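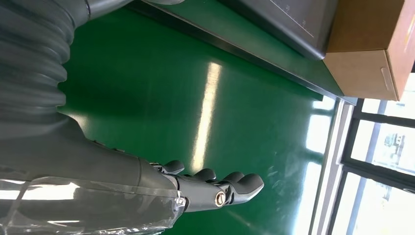
Utilizamos cookies para melhorar a sua experiência neste site. Aceitar | Recusar | Saber mais

ATA DA REUNIÃO – Arranjo da oficina (sala do piso verde)
Novembro, início às 17h. Presentes: grupo da oficina, limpeza, compras. Ausência justificada da parte da contabilidade.

Ata anterior: lida, aprovada. Corrigir só o nome do fornecedor (Brindlow, não Brindlaw).

1. Piso
Discussão longa. O verde aguenta bem mas junto à janela já há riscos pequenos e marcas. Não é grave. Limpeza diz que as marcas claras saem com pano e detergente neutro, os riscos não. Proposta de polimento só dessa zona, orçamento da Brindlow: 300 euros, material incluído. Alternativa: refazer tudo, 3.799 euros. Fora de questão este ano. Aprovado o polimento, um voto contra (acha que se devia esperar pela primavera).
Também ficou dito: o piso brilha muito e ao fim da tarde o reflexo incomoda quem trabalha virado para a janela. Pediu-se estore. Ver preço, trazer à próxima.
Nada de cera. Da última vez ficou escorregadio e houve uma queda, sem consequências.

2. Bancada cinzenta
Fica onde está. Houve quem quisesse encostá-la à outra parede, mas as tomadas não chegam e ninguem quer extensões no chão. Antes de mover seja o que for no futuro: levantar, não arrastar. Feltros para os pés, pedir às compras.
Tampo livre ao fim do dia. Ficou assente pela terceira vez, consta da ata.

3. Plásticos de proteção
Rolo de plástico transparente quase no fim. Encomendar à Didenko, 60 metros, mesma espessura do anterior. Perguntou-se se dava para reutilizar as folhas: sim se estiverem limpas, dobradas e guardadas no armário do fundo. Pontas soltas prendem-se, não ficam a roçar no chão. Folhas rasgadas vão para o ecoponto amarelo, não para o saco do lixo comum.

4. Arrumação e limpeza semanal
Escala rotativa, grupos de 3. Afixar na porta. Ordem: varrer, aspirar cantos, pano húmido, vidros por último. Vassoura de pelo macio, a outra vai para o pátio. Quem sai em último fecha as janelas e assina a folha.
Baldes: faltam dois. Alguém os levou para Fernport na altura da mostra e não voltaram. Enviar mensagem.

5. Mostra Rernero
Visita à oficina às 10h, data ainda por confirmar. Sala tem de estar apresentável na véspera. Vidros feitos, corredor livre, caixas fora. Café no átrio, não dentro da oficina (piso novo polido, ver ponto 1). Folheto pronto, falta rever o texto da contracapa.

6. Outros assuntos
- Chave suplente do armário continua desaparecida. Fazer cópia.
- Lâmpada do corredor fundida, já pedida.
- Pedido de mais cabides à entrada, adiado para a proxima reunião.

Tarefas: polimento (confirmar com Brindlow), estore (preço), feltros e plástico (compras), escala (limpeza), baldes (quem for a Fernport).

Encerrada às 18h20. Próxima reunião à mesma hora, aviso por email.

Contactos | Política de privacidade | © Associação Oficina de Fernport. Todos os direitos reservados. | Voltar ao topo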